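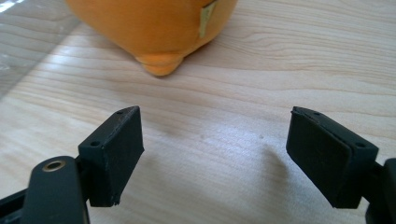 I have owned a dining table for six years and in that time I have eaten dinner at it maybe 10 times, and two of those were soup over the sink with the table in view. The rest of the time it is where things land. Mail lands there, and the good scissors, and whatever came in on my arm from the car. So this March I decided I was going to clear it down to the wood, and for one afternoon I came pretty close: blond grain running the long way with those stretched ovals in it that I had forgotten I paid for, and a glare in the middle of it like a small reproach. What was left was a sheet of clear plastic and a big orange thing with a stubby yellowish foot and a tag on its side. I will get to the orange thing.

The table came from Trollow, a furniture place out past the water tower that has been going out of business since I moved here. I picked it because it was pale and I thought pale would make me a calmer person. The man told me the finish would "forgive a lot." It has forgiven a great deal. I also think it has kept a list.

My method, if you want it, was laundry baskets. I got two of them, swept everything on the table into them with my forearm, and carried them to the bedroom, where I could no longer see them. This took four minutes and felt like a religious experience. Then Oliwia came over (Oliwia Wróbel, who longtime readers will remember from the shower curtain business) and told me that I had moved a mess nine yards. She made me bring the baskets back and go through them at the table like an adult.

For the record, basket one held a warranty card for a Husar kettle I gave away, three tape measures, a padlock with no key, several keys with no padlock, a birthday card I had bought for my brother and evidently decided to save, and 77 twist ties. I know it was 77 because Oliwia counted them out loud, slowly, looking at me. I said they were useful. She asked me to name the last thing I had twisted.

Basket two was paper. I don't want to talk about basket two, except to say that I still had the confirmation letter for my library card in Prollmont, where I have not lived in a very long time, and that it contained a check for $191 made out to me that went stale two summers ago. I sat down for a bit after that one.

Now, the plastic. The plastic was my idea. I figured if I covered one end of the table I could put things down on that end without guilt, and the rest would stay bare. You can see straight through it to the grain, so in theory you get the wood and the protection both. In practice it turns the wood slightly gray, and it shines at you from the corner, and crumbs have found a way under it that I have not. Oliwia says it makes the place look like I'm about to paint. My mother, by phone, approves of it completely, and that should have been my warning.

And then the orange thing. When you clear a table you're supposed to leave one object on it so it looks deliberate. Every magazine says so. A bowl, usually, or a branch. I did not have a branch. I had that. It sat there with its tag still on, being enormously orange, and I walked past it all evening waiting to feel that the room had come together. Damian from next door leaned in to return my ladder, looked at it for a while, and said "Huh." Damian teaches art, so I'm choosing to take that as a review.

I have left the tag on. Partly I can't decide whether it's staying, and partly I had put the good scissors away somewhere so sensible that I haven't found them since.

As of this writing the table has been clear for eleven days, if you go by my definition of clear, which allows for a coffee mug, one book, and anything belonging to a guest. I have eaten at it every night. It's a bit lonely down at the far end and the chair from the Whitlock sale squeaks when I reach for the salt. Last night there were two envelopes by the edge of the plastic when I sat down. I ate around them. I'll open them this weekend, probably, once I've found something to open them with.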